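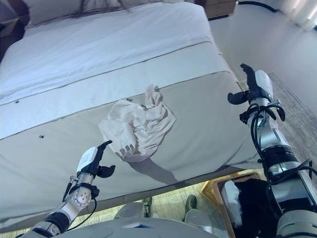

Visit to Kirkum, 6/14/24

I had booked the tour in March and got a spot in the second group, 13 people in all. Kirkum sits behind the Perron tile warehouse and the sign is easy to miss. Park on the street.

Sylvie Marchand met us at the door and took us straight to the bedroom set. The work there is tidying: clothes and cloths are left on the bed, and the robot is shown how to pick them up and put them in the basket on the floor. Showing it means a person drives both arms by remote control from start to finish, over and over. One full pass is called a run. They want 600 runs of this task before they train on any of it, and they had 49 done on the morning we came.

The operator stands at a Zodeck station with a handle for each arm and a screen. Moving the handles moves the arms, and squeezing them closes the fingers. It is slower than I expected.

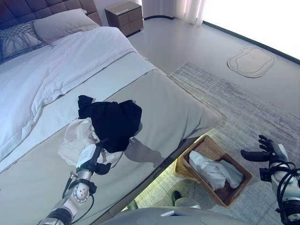 White cloths on pale bedding are the ones new operators complain about, according to Sylvie. The folds are hard to judge on a screen, so they learn to go in low and close the fingers late. Dark clothes have their own trouble under the strong window light.

Visitors got 2 tries each. I dropped my first one and did better on the second.

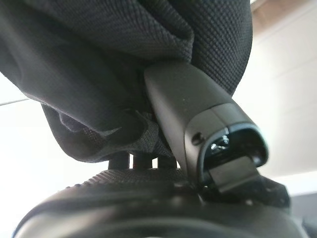
The wrist views are recorded along with the head view, and Sylvie said she checks them first when a grasp looks doubtful. Runs with a bad grasp are kept but tagged.

We finished with coffee and a short talk on the Kivard software they use for sorting the recordings. Allow two hours. The next tours are listed on their site.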